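Automation in Practice
Handout 5: Notes to accompany the Drarkstead open day

Read before the seminar. Bring your own notes from the visit, including the ones you made on the back of the parking leaflet.

1. Where we went

The Drarkstead unit is the teaching and trials site run by Braster, who also own the larger plant at Ukcombe. Ukcombe handles the paying work. Drarkstead is where they let students in, and where things are allowed to go wrong in front of people. The open day runs every December and you are given a lanyard, a biscuit and a talk on emergency stops, in that order.

Our host was Marjan Azimi, who looks after the cell they call Jia. Several of you asked what Jia stands for. Marjan said it was called that when she got there, and moved on to the emergency stops.

2. What the job is

Old hard drives come in from offices that are replacing their computers. Somebody has to take each one, find out what it is, put it in a bay to be tested or wiped, and take it out again. It is dull work and people get it wrong after lunch. The Ukcombe plant took in over 4,000 drives last month, all moved by hand. Jia is meant to find out how much of that a robot arm could do.

The figures from the noticeboard, for those who were at the back: 1,424 drives attempted at Drarkstead since the present fingers were fitted, of which 719 were placed without a person stepping in. Work out the success rate yourselves. Then decide whether you would have put it on a noticeboard.

3. Picking up

A 3.5-inch drive looks like an easy thing to hold. It is a box, it doesn't bend, and they are all very nearly the same size. The trouble lies in the "very nearly", and in the fact that a drive can turn a little in the grip as it is lifted. A person feels this and corrects it without breaking off the conversation. The arm has to be told.

Marjan's rule for the cell is that a bad grip should be found early, while the drive can still be put back down. A drive held at a slight angle is a nuisance over the table and a much bigger one at the mouth of a bay.
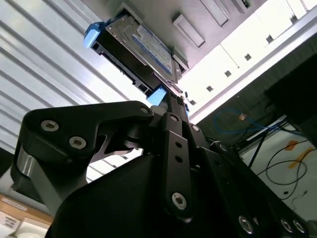 The question of how hard to squeeze took up most of the discussion, and rightly. Too little and the drive slips. Too much and you have spent a great deal of money on a machine for pressing hard drives. Soft pads help, up to a point, but softness also means the drive can shift after you thought you knew where it was. Yuxi Xia asked whether you could simply look again after the grip closes and work out the angle afresh. You can, and it costs time on every single drive. Whether that is worth paying depends on how often the angle is wrong, so go back to the noticeboard.

4. Things said on the day that are worth keeping

"A slow robot that stops is a good robot." Said by Marjan, shortly before it stopped.

A demonstration is a trial with an audience. Write down the failures as carefully as the successes, and note who touched what in between. Three of you recorded the same run as a success, a failure and "tea".

5. For the seminar

Write one side of A4 on where you would put the person in this process if you could only afford one. Say what they would be watching for.

Sketch a different way of holding the drive. Suction has been suggested every year, so if you choose it, deal with the labels.

Lanyards are to be returned to the department office. Braster have asked twice.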